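MEDIA RELEASE
10 August 2023

Bridosville residents' group questions youth service allowance bill

The Bridosville Civic Forum has called on legislators to hold off a final vote on the Youth Service Placements Amendment Bill until the sponsors publish a full costing. The bill would lift the fortnightly allowance paid to young people on community placements and let councils add a travel payment on top.

The Forum says it supports paying placement workers properly. It is less convinced that the bill, as drafted, will do it.

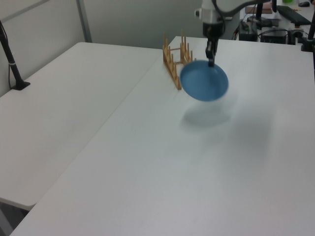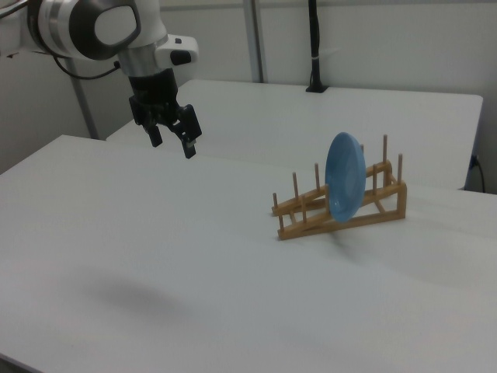 What the bill says

The bill runs to 20 clauses. Only 2 of them deal with the allowance itself. The remainder set up reporting duties, a new register of host organisations and a power for the minister to vary payments by notice, without returning to the chamber.

Under clause 4 the allowance would rise to $400 a fortnight. The increase is described in the explanatory notes as "fully provided for". The notes do not say where the provision has been made, and the Forum could not find it in the current budget papers.

Forum spokesperson Imani Mercado said members had read the bill twice and were no wiser the second time.

"We keep being told this is a pay rise," Ms Mercado said. "It may well be one. But the minister can change the figure by notice, the travel payment is optional for councils, and the start date is whenever the regulations happen to be ready. A young person signing up in Bridosville today would have a hard time working out what they'd be paid."

Councils left holding the bill

The Forum is particularly doubtful about the travel payment. The drafting says a council "may" pay it and makes no mention of reimbursement. Larger councils such as Lozano might absorb the cost. Drorkevbridge, where placements are spread over a wide rural area and the bus service is thin, would face the biggest travel claims with the smallest rates base.

"If it's a good idea, fund it," Ms Mercado said. "If it isn't going to be funded, take it out and stop putting it in the brochures."

The register of host organisations also needs a harder look. Supporters claim it will stop placements being used as a source of cheap labour. The bill gives the registrar no inspection powers and sets no penalty for a host that gives false information. Organisations would fill in a form, and the form would be filed.

What the Forum is asking for

The Forum has written to the sponsors with the following requests:

A published costing covering the first 10 years of the scheme
A fixed commencement date in the bill itself
Removal of the power to reduce the allowance by notice
Either funding for the travel payment or its deletion
Penalties for hosts that mislead the registrar

The sponsors' office replied that the concerns had been "noted and would inform implementation". The Forum does not regard that as an answer and has asked again.

Public meeting

A public meeting on the bill will be held in August at the Brolledano Hall, Bridosville. The sponsors have been invited and have yet to confirm. Current and former placement workers are welcome to speak, and written comments will be accepted at the door from anyone who would sooner not.

Copies of the Forum's letter are available on request.

Media contact: Imani Mercado, Bridosville Civic Forum

ENDS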